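Workshop > Materials > Interviews

Keeping the bin shallow: a parts buyer on bar stock and handling trays

31 July 2024

The stores section at Furnival occupies the ground floor of the Busstead building, between the goods entrance and the assembly hall. The parts buyer responsible for it has held the post for 4 years. She agreed to talk on the condition that the conversation stay on bins, bars and floor space, and it did.

The stock question comes first with most visitors. Furnival carries 387 part numbers in open bins. The long, narrow pieces cause more trouble than the rest together.

"A short part sits where you put it," she said. "A long part has opinions. You lay five of them side by side, you push the bin onto a shelf, and by the time it gets to the bench they are crossed. Somebody then has to uncross them before the first one can be picked up."

The older practice was to bundle bars with tape and stand them on end in a deep tub. It saved floor space. It also meant that the lower ends rubbed against each other and against the tub, and the coating wore through in a band a hand's width high. In February the section stopped using tubs for anything coated and moved to open rectangular bins with the bars laid flat.

"The first complaint was space," she said. "A flat bin takes more shelf than a tub. We lost two bays to it. I would lose them again."

She described the loading rule in one sentence: a single layer, with a gap between pieces wide enough for a grip on both sides. The number of bars per bin follows from the rule and is not set separately. When a bench asks for more, it gets another bin.
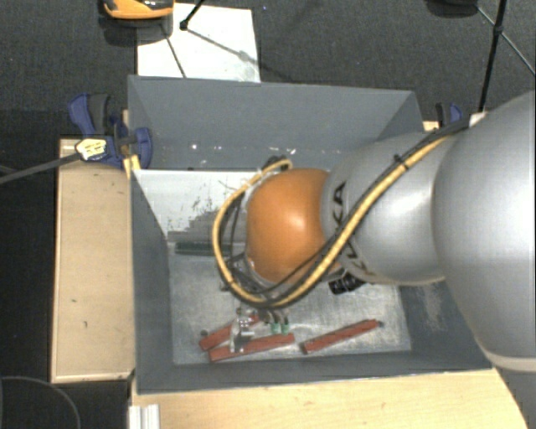 Brick-red bars lying on the scuffed floor of an open gray bin.

Bin wear was the next subject. The floors of the bins scratch early and then go cloudy, with whitish patches where parts are set down most often. She does not regard this as damage.

"People bring me a scratched bin and want a new one," she said. "I run a fingertip over it. If nothing catches, it goes back on the shelf. A burr is different – a burr marks the part, and then the part comes back to me with a tag on it."

Bins with a burr are dressed with a fine file and wiped out. Bins with a bent rim are withdrawn, as they no longer sit level on the rack. Liners were tried in both cases. A thin foam sheet from Bestik protected the coating well enough, but it held grit, and the grit did more harm than the bare floor had done. A rubber mat was rejected after a short trial on account of the weight. The section now uses no liner at all and cleans the bins more often.

Asked about cleaning, she was specific. Each bin is emptied, brushed from the back corners toward the front, and wiped with a dry cloth. Solvent is kept for bins that have held oiled parts, and these are stored apart from the others. "Brush, then cloth," she said. "If you go in with the cloth first you are sanding the floor."

Color is a lesser matter, although it comes up. The bar stock is ordered by finish, and a strong color against a pale bin floor is easy to check at a glance. Dark parts in a dark bin are not. For this reason the section has been replacing its remaining black bins with gray ones as they wear out. The replacements come from Plomis and hold up to 80 kilograms, a figure she considers academic for a single layer of bars.

"We will never get near it," she said. "What I look at is the corner. The corner is where a bin fails."

Labels go on the short side, low down, where they can be read with the bin on the rack. Order 1835, the last large delivery of bins, arrived with label holders on the long side. She had them moved. The work took most of a week – two holes to drill and two to plug on each bin – and she has since added a drawing to the purchase form.

The next change planned for the section concerns the racks. The present shelves are set at one height throughout, which suits the tubs they were bought for and leaves a good deal of air above a flat bin. Closer spacing would recover the two bays. She has asked for a quotation and has not yet received it.

Related items
Choosing shelf spacing for shallow bins
Coated bar stock: storage and rub marks
When to file a burr and when to scrap the bin
Label positions on open racking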